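Julstead Household Water Metering Program
Progress report to the funder, second reporting period

Meter installation in the Julstead service area is on schedule. By the end of November, 1642 of the 1778 eligible connections had been fitted and entered in the billing register. The remaining connections are on the Valtonen line, where older service pipes need a new shut-off valve before a meter can go in.

Night flow on the Itden main was logged between 2 a.m. and 4 a.m. over the whole period. Readings point to leakage on the customer side of the meter, mostly in buried garden lines.

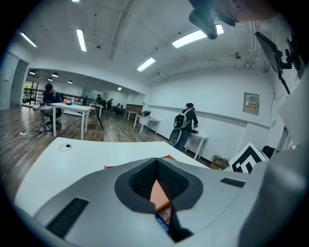 Will households be charged by volume before the Valtonen line is finished?

Volumetric charges begin only when every eligible connection has a meter. Until then all households stay on the flat rate.

Leak notices went to 284 properties. Owners have 60 days to repair, and the rebate covers labour and parts up to the approved limit. Claims are processed through the Fudent office.

Spending is within budget. Valve costs for Valtonen will be charged to the contingency line next period.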